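Writing Down What the Gripper Touches: Povham's Handling Rules, One Year In

When Shireen Cele took over procedures at Povham, the handling rules for hand-held and robot-mounted grippers filled a single page. The current version has 53 clauses. Cele says the length is misleading, as most of the clauses are one line long and a trained operator works from memory with 4 of them.

"The four are surface, tips, limits and stop," she says. "If an operator checks those at the start of a session, the rest of the document is reference material. It is there for the person who has to settle a question afterward."

Povham develops gripping routines for paper-based tasks: stamping, stacking, sorting and moving sheets between trays. Its main client is Clelletti, which runs document preparation lines and wants machines to do work that is still done at a desk. The rules apply to the recorded demonstrations, in which a person works the gripper by hand, and to the arms that later repeat the task.

Cele wrote the first revision with Ronaldo Andrade, who is responsible for the benches. Andrade's position from the beginning was that the work surface should be treated as part of the equipment.

"We used to write a lot about the tool and almost nothing about what was under it," he says. "Paper is a bad surface. It slides, it lifts at the corners, and it holds a crease forever. If you set down a sheet as a work area, then the sheet has a specification like anything else."

Under clause 7, a sheet used as a work area must be large enough that the task does not run over its edge, matte, and free of print on the working side. Creases are allowed outside the contact zone. Inside it, the sheet is replaced. Andrade says the wording on creases took longer to agree on than any other line in the document. The first draft banned them outright, and operators were discarding sheets that were perfectly serviceable.
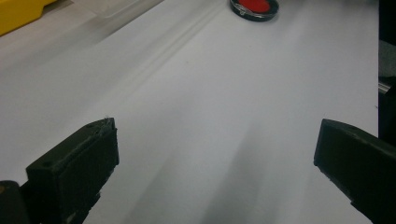 Clearance was the next item. The rules require open space between the fingers and the first object at the start of every run, and they require the operator to keep fixed structures out of the closing path. Posts and brackets beside the work area are permitted, but they must be recorded on the setup sheet with their side and approximate height.

"A fixed post is the easiest thing in the world to forget," Cele says. "It was there yesterday and it will be there tomorrow. Then someone changes the approach angle and the outer face of a finger meets it."

Finger wear is covered in a separate section, drafted by Kazimír Matoušek. Povham uses printed fingers on some benches and machined ones on others, and the two fail differently. Matoušek's rule is that printed fingers are inspected every 200 cycles and at the start of each shift, whichever comes first.

"Printed tips go at the edges," he says. "You get fraying, small bits of debris, a corner that is no longer square. None of that matters much when you are picking up a solid block. With a single sheet it matters a great deal, as the edge is the only part doing any work."

He does not set a numeric limit for edge damage. An inspector compares the tip with a reference piece kept at the bench and decides whether the finger stays in service. Clelletti has asked for a measured limit. Matoušek says he will write one when he has a method that gives the same result on two different benches. The inspection log currently holds 188 entries, and he considers that too few.

Lighting is handled briefly. The rules ask for even light from above and state that shadows from the gripper body are acceptable provided the operator makes no attempt to remove them by moving lamps during a session. Palesa Motaung, who reviews recordings before they are released, asked for that sentence.

"A shadow that behaves the same way all session is no trouble," she says. "A lamp that gets moved halfway through means I have two sessions, and only one setup sheet to go with them."

Motaung also has authority to reject a recording without consulting the bench. Andrade objected to this at first - he wanted the operator heard in every case - and the compromise is an appeal step with a one-day limit. It has been used rarely.

The stop rule is the shortest in the document. Any person at the bench may stop a run, and no reason has to be given until the tool is at rest. Yolandi Maluleke, who trains new operators, teaches it before anything else and has them practice it with the gripper empty.

"People want to finish the motion," Maluleke says. "They see a sheet starting to slide and they try to save it. The rule says open, hold, report. You can always put down another sheet."

The next revision is due in March. It will add a section on inked and coated items, which at present fall under the general clause for small containers. Cele wants lids, drip and residue on the finger faces dealt with separately, and Matoušek has asked for a cleaning interval to go with it. The draft is with Clelletti for comment.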